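Flellton carrier bags, dark brown series. Page updated March 21, 2019 by Philomena Agbeko.

The gallery covers bags kept in the Zellthorpe sample room. Stock was re-sorted in February by handle type – cord, flat tape and die-cut. Each bag is filed under its order number, and spare handles go in the drawer below. Sizes are listed on the Annan sheet. 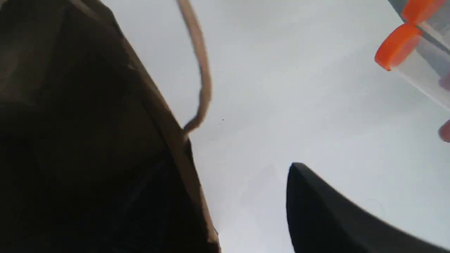

*Dark brown bag, cord handle. Tan cord, lighter tan-brown strip along the side.*

Cord-handle bags ship in packs of 30. Current stock is 1,170, with 130 held back for the Sastimar order. Store flat, handles folded inward, no more than 60 to a shelf. Creased bags stay in the sample room and are not packed for customers. Flat tape and die-cut types are on the next page.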